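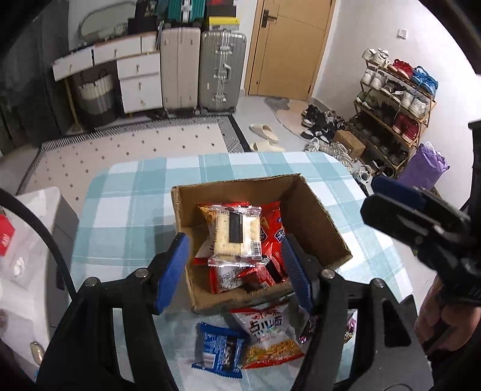 Sorting a snack box

Cut the top flaps off a shipping box and you have a bin you can see into from a chair. A rough edge is fine for this. If it sheds bits of cardboard, run packing tape over the rim.

Tip everything out on the table first and check the dates. Anything with a month left or less goes back in last, so it ends up on top.

Crackers break easily, so keep them above the noodle snacks and other bags. Puffed snacks take up a lot of room for what they weigh - stand those along the walls and fill the middle with small packets.

Don't let air out of a sealed bag to save space. It goes stale in a few days. Use a second box.

Opened bags

Fold the top over twice and clip it. The wide Merkero clips hold better than clothespins on slick bags. Once a bag is down to the last handful, move it to a jar.

Where to keep it

A low shelf away from the stove. Leave it off the floor - mice go through cardboard fast. Wipe the shelf when the box is empty and replace the box if the bottom has grease spots.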